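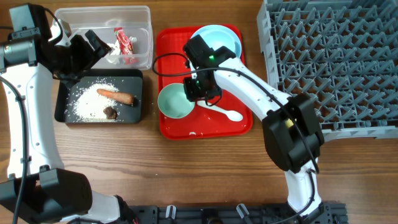
*Slide 1: Both arms at the table, with the trays and the dish rack.*

# The stop that stopped half a robot

Speaker notes, Saimi Nieminen. Leave slide 1 up while people find seats.

- Hello, thanks for coming, and yes, I'm going to talk about a stop button for the whole slot. I love this fault!
- The job is clearing up after a meal. Food, bowls, a spoon, a rack. Two arms share one table, so they can reach into the same space.
- We call the setup Tasurar. The bit of software that passes messages to the arms is Litimell. Those are the only names you need.

**What happened**

- Run 43, in August. The left arm was carrying a plastic box and the right was on its way to a bowl. I didn't like how close they were getting, so I hit stop.
- Right arm froze. Left arm kept going for almost four seconds (pause here, count it out silently, it feels like ages).
- The box bumped the right wrist. Nobody hurt, nothing broken. My hand had been on its way in to catch the box, though, and I want to say that plainly.

*Next slide. The view from the wrist.*
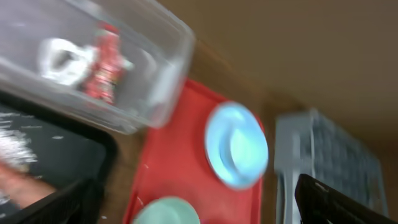 Siiri Rautiainen asked the question that cracked it, on the phone that same evening: "Did the left arm ignore the stop, or did it never hear it?" We had spent all afternoon assuming it ignored it.

- It never heard it. Stop went out as an ordinary message, in the same queue as everything else, and the left arm's queue was stuffed with old moves. It worked through those first.
- The log looked perfect! It said "stop sent" twice, once per arm, at the same moment. Sent, fine. We weren't logging when it arrived.
- Show the two timelines, if the projector can manage the pale grey. Otherwise draw them.

**What we changed**

- The button now cuts motor power to both arms through its own wiring. Litimell gets told afterwards.
- Any move that has waited too long in the queue is thrown away.
- We test the button with both arms moving, three times, before the first run of the day. Our old test used one arm at a time and passed every time, so ask me about that over coffee.
- Hands stay off the table until the power light is out. I find this one the hardest, especially when something is slipping.

*Last slide, keep it up for questions.* 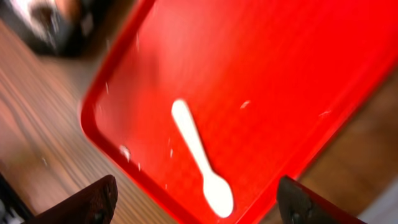
*Slide 3: White spoon on the red tray, seen from the wrist.*

- Still open: cutting power lets an arm sag, and a sagging arm over a tray can pinch. We're trying brakes on the elbows next. If you've fitted them to small arms, please come and find me!
- Wiring drawing is in the Privosa folder, along with the log from run 43.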